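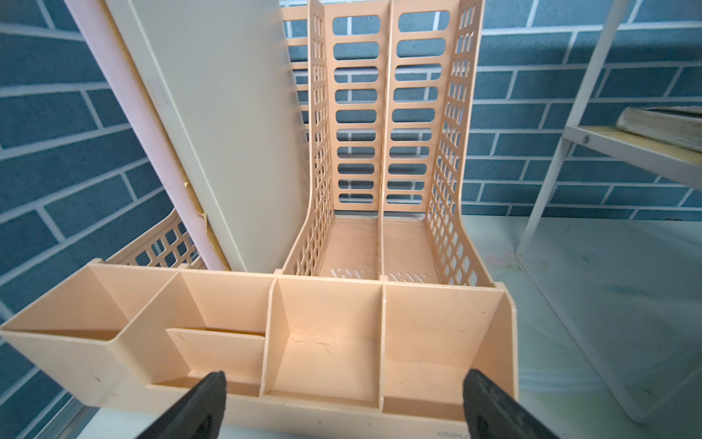

How many demonstrations of a tabletop placing task does a policy need before more of them stop helping? In our collection the curve flattened near 1000 episodes when all of them came from one site, and kept rising past that point when the same number was split across two sites.

Print this page | E-mail this article
Posted in March by the Dunitz data group
Reading time: 14 minutes

3. Data Collection

3.1 Collection sites and stations

Demonstrations were gathered at Witbridge and Varela. The Witbridge stations were set up in furnished rooms, with whatever shelving, books and stationery the rooms already held. The Varela stations used a bare bench and a fixed set of props. Operators at both sites worked from the same task sheet and used the same two-finger gripper with a camera mounted at the wrist. No external camera was used for training. A side camera was recorded at Varela for debugging and is excluded from all results below.

We did not control lighting at Witbridge. Sessions ran from morning until late afternoon, and brightness on the work surface varied a good deal within a single session. Exposure was left on automatic during the first part of collection and locked at the start of each episode after that. Episodes from both periods are kept in the training set, and the exposure mode is stored with each episode.

3.2 Task family

All tasks involve a container with more than one opening. The operator is given an object and a target opening and must place the object without moving the container. We chose desk organizers because their compartments differ in depth and width while sharing one color and material, so that the target cannot be found by color alone. Figure 1 shows a wrist view of one such container, a peach-colored plastic organizer with four open compartments along the front and two upright file slots behind them.

Figure 1. Wrist-camera view with both gripper fingers near the front of the organizer. The file slots are empty. The perforated back panel lets the brick wall behind it show through.

Perforated parts of this type were a source of error in early models. A depth estimate computed from the wrist view alone often assigned the back panel the depth of the wall behind it, and the policy then drove the fingers too far forward on the file slot targets. We considered removing such containers from the pool and decided to keep them, as lattice and mesh are common in household storage. The final model does not use estimated depth as an input.

The gripper fingers are visible in the wrist view during most of an approach. We did not mask them. In a small side test, masking the fingers lowered success on narrow compartments, and we attribute this to the loss of a visible reference between the fingertips and the container rim. The same test showed little change on wide compartments.

3.3 Episode structure

An episode starts with the object already held and the gripper above the container, at a height chosen by the operator. It ends when the fingers have opened and cleared the highest rim. Regrasping is allowed. Contact with the container is allowed as long as the container does not slide. Episodes in which it slid were kept in a separate split and labeled as failures. They are used in Section 5 to train the success classifier and are not used for the policy.

Each episode stores the wrist video, joint positions, gripper opening, the target label and a free-text note. Target labels are given by position from the operator's side of the container, counting from the left, with the front row listed before the back. An earlier scheme used names such as "pen cup" and "tray." It was dropped after operators at the two sites gave different names to the same compartment. Labels made under the earlier scheme were redone by hand from the video.

3.4 Operator instructions

Operators were asked to vary the starting pose between episodes and to leave background items in place. The second instruction was followed unevenly. At Witbridge, boxes and books near the container shifted over the course of collection, and we made no attempt to restore them. At Varela the bench was reset before every session. The resulting difference in background variety is large and is the main reason we report the two sites separately.

Pauses longer than a set threshold were trimmed automatically. Trimming was checked on a random subset, where it was found to cut a small number of slow final approaches. The threshold was raised and the full set was processed again.

3.5 Splits

The single-site condition uses 1000 episodes from Varela. The mixed condition uses the same total, drawn equally from both sites. Held-out evaluation uses containers that appear in neither condition, placed at a third location provided by Brosov. The policy architecture, training length and image resolution are identical in both conditions. Hyperparameters were tuned on the single-site condition only, so any advantage from tuning favors the weaker of the two results.

Container identity was balanced within each site but could not be balanced between sites, since the Witbridge containers were not available at Varela. Section 4.3 repeats the comparison on the subset of container types common to both.

Print this page | E-mail this article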